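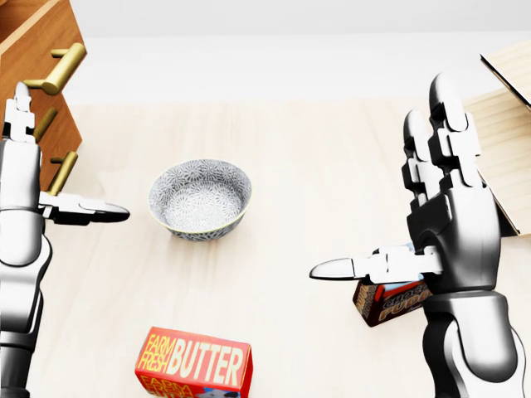 *A patterned bowl, a butter carton and a box of chocolate fudge on a light wooden tabletop, in a computer rendering.*

TRETUTSTEAD, July 2019 - Voters in Tretutstead will decide this fall whether to switch to mail ballots for town elections, after the town council agreed to put the question on the ballot.

The measure would cover races for mayor, council and the library board, along with any local tax questions. State and federal elections are run by Kiltell County and would not change.

If it passes, every registered voter in town would get a ballot by mail, with a postage-paid return envelope. Ballots could also be dropped off at the town hall on James Street or at a locked box outside the Dristier branch library. The town hall would stay open on Election Day for people who want to vote in person, but the two neighborhood polling places would close.

Council member Delyth Dafis, who wrote the measure, pointed to the school bond election in February, when 34 percent of registered voters took part.

"A lot of people here work shifts at the hospital or drive to the city and back," Dafis said. "They get home after the polls close. I would like them to have a ballot on the kitchen table and time to read it."

Council member Zhenhua Meng voted against sending the question to voters. He said he was worried about apartment buildings where mail often goes to the wrong unit, and about residents who move and do not update their registration.

"I'm not against voting by mail for people who ask for it," Meng said. "We have that now and it works fine. Sending one to every name on the list is a bigger step, and I don't think the list is clean enough."

Town clerk Nerys Landeg told the council that her office would need to check the list against county records before the first mailing. Signatures on returned envelopes would be compared with those on file, and voters whose signatures did not match would be called or sent a letter. Landeg said she had not settled on a printer and could not yet give a full cost for the change.

More than 30 residents signed up to speak at the hearing before the vote. Banafsheh Fallahi, who rents an apartment near the Dristier library, said she had missed the February election when her son was sick and she could not leave the house.

"I had my mind made up and everything," she said. "I didn't ask for an absentee ballot in time because I didn't know I was going to need one."

Eirlys Nicholas, a longtime poll worker, asked the council to keep at least one of the neighborhood sites open. She said some older voters walk to the polls and would have a hard time getting to James Street, where parking is short - and where the nearest bus stop is up a hill.

Dafis said she would be open to rides for voters who need them, but that is not part of the measure as written.

The clerk's office will post the full ballot wording at the town hall and both library branches. Written arguments for and against the measure can be turned in at the front counter during regular hours.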